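Handling and Plating Glazed Donuts

Kitchen notes by Zahira Sembiring
January 13, 2018

A glazed donut has one good side and one side that tolerates handling. Most damage is done between the box and the plate, in the few seconds when fingers, tongs or a neighboring donut touch the wrong surface. The notes below cover setting time, lifting, plating, short storage and cleanup. They assume ring donuts with a flat glaze or a thin frosting. Filled donuts are heavier and softer and are treated separately near the end.

Setting the glaze

A plain glaze of powdered sugar and milk forms a skin in a few minutes but stays liquid underneath for much longer. Allow 30 minutes at room temperature before stacking, boxing or tilting. Frosting made with butter never sets completely and should be treated as wet at all times.

To test, touch the outer slope of the ring with the back of a clean fingernail. The slope is thicker than the crown and sets last. If the nail comes away clean, the piece can be moved. If it leaves a dull mark, wait.

Do not put donuts in the refrigerator to speed this up. Condensation forms on the glaze when they come back out, and the surface turns tacky and then spotted. A small fan on its lowest setting, pointed past the rack and not at it, shortens the wait without side effects.

Sprinkles go on while the glaze still flows. Once the skin has formed they bounce off and collect on the table. Hold the jar well above the donut and tap it; height spreads them evenly. Small round sprinkles bleed less color than the long soft kind, at least in the brands I have tried. The Stultudon white ones have been reliable on red and pink glazes. The Inance mix bled within an hour and I stopped buying it.

Lifting

There are two usable grips.

Side grip. Thumb and one finger on the outer wall, at the pale band where the dough did not brown. This band is dry and slightly springy. Lift straight up before moving sideways. A sideways pull on a donut that has stuck to the rack tears the base, and the tear runs upward into the glaze.

Inside grip. One finger through the hole, thumb on the outer wall. This is more secure for large rings and works when the pieces are close together. The finger will mark any glaze that ran down into the hole, so check first.

With tongs, use a pair with narrow, smooth tips. Scalloped tips leave a row of dents. Tongs should close only as far as the width of the ring wall requires. Cheap ones with a strong spring tend to be squeezed too hard; I wrap a rubber band near the hinge to take up some of the travel. The Suvurex pastry tongs I use have a stop built in, and have lasted through two sets of replacement pads.

An offset spatula is better than either for anything with soft frosting. Slide it under completely, until the tip shows on the far side, then lift. A spatula that is only halfway under will tip the donut toward you, frosting first.
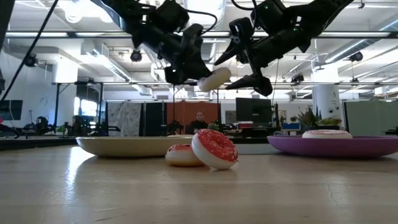 When a donut has to change hands, or pass from one tool to another, the second grip should be in place before the first is released. Approach from the opposite side and at the same height. If the second grip comes in from above, it touches the glaze. The receiving side closes, the weight is confirmed, and then the giving side opens. Dropping from even a small height flattens the base and cracks a set glaze in a ring around the crown.

Standing a donut on its edge

Upright display makes the topping visible from across a table and is common on dessert tables. It works only under certain conditions.

The ring must have a flat spot on its outer wall. Most do, from resting against a neighbor during proofing. Turn the donut slowly on the table until it settles, and leave it there. If there is no flat spot, press very lightly on the dry band for a few seconds to make one.

The glaze must be fully set. A glaze that is still moving will slide toward the low side and leave a thin patch at the top.

A second donut lying flat and close behind will act as a stop. Do not lean frosted surfaces against each other. Yeast donuts hold an upright position for an hour or so and then begin to sag at the contact point. Cake donuts hold much longer but are more likely to roll.

Choosing the dish

A wide plate with a raised lip is the most forgiving choice. The lip catches sprinkles and flakes of glaze, and it stops a donut that slides when the plate is carried. The flat area should be wide enough that no piece rests partly on the lip; a tilted donut stays tilted and its glaze cracks along the bend.

A shallow bowl is acceptable for plain or sugared donuts. With glazed ones the sloped sides push the pieces toward the center and into each other. If a bowl is what you have, use one with a broad flat bottom and do not make a second layer.

Color matters a little. Pale glazes disappear on cream or white dishes and look better on something dark or strongly colored. Red and pink glazes can go on almost anything. Keep the dish unlined if it will be on the table for less than two hours. Paper doilies stick to the base and come up with the donut.

Order of loading: start at the side farthest from your working hand and fill toward yourself. Reaching over pieces already placed is how sleeves get into the frosting. Leave a finger's width between donuts so that a guest can use the side grip without touching the next one.

Stacking

Avoid it if there is room for a second plate. If there is not, stack plain ones at the bottom and glazed ones on top, with a single layer of each. For boxes, cut squares of parchment slightly larger than the donut and place one between layers. Waxed paper is cheaper but sticks more. Three layers is the limit for cake donuts and two for yeast donuts.

Short storage

Glazed donuts are best on the day they are made. The useful limit at room temperature is the following morning. Cover loosely. An airtight lid traps moisture and dissolves the glaze from the outside in; a box with a cardboard lid is better, and a large inverted bowl propped up on one side by a spoon handle is better still.

Freezing works before glazing and poorly after. Freeze plain donuts on a tray until firm, then bag them. Thaw them uncovered on a rack, warm for a few minutes in a low oven and glaze as if fresh. I have kept them up to 4 weeks this way with no loss I could taste.

Filled donuts

Filled donuts should be lifted from below in every case. The wall around the filling hole is weak and a side grip will force filling out. Place them with the hole facing up or toward the center of the dish, and keep them out of mixed stacks. Custard and cream fillings need refrigeration, so they should be plated last and returned first.

The table surface

A glossy tabletop is easy to wipe but shows every spot of sugar. Wood with a crack or open grain needs more attention, as glaze runs into the gap and hardens. Place the rack over a tray, not directly over the wood.

For glaze that has already set on the surface:

Lay a cloth wrung out in warm water over the spot and leave it for three minutes. Sugar dissolves on its own and does not need scrubbing.

Wipe with the grain. Rinse the cloth and repeat once.

For a crack, run a wooden toothpick along it while the sugar is still soft, then wipe again. Metal picks widen the crack.

Dry at once with a second cloth. Frosting that contains butter leaves a film after this treatment; a drop of dish soap on the damp cloth removes it. I use the unscented Ismail soap on oiled wood, but any mild one will do.

Red coloring is the one real staining risk. It will mark unfinished wood and some light plastics. Wipe it up before doing anything else, from the outside of the spot toward the middle. A paste of baking soda and water, left on for a few minutes, lifts most of what remains. Test the paste on the underside of the table first - it can dull a gloss finish.

Repairing visible damage

Small fingerprint in set glaze: dip a pastry brush in hot water, shake it nearly dry and pass it over the mark once. The surface softens and levels. More than one pass makes a hollow.

Bare patch: mix a teaspoon of glaze slightly thicker than the original and dab it on with the tip of a knife. The color will be a shade off until it dries.

Missing sprinkles: brush the spot with a trace of corn syrup and press new ones on individually with tweezers. This takes longer than expected and is worth doing only on the front row.

Torn base: turn the donut so that the tear faces the back of the plate, or cut it into quarters and serve those on a separate dish.

Revised from the June version. The section on tongs is new, and the freezing time has been corrected.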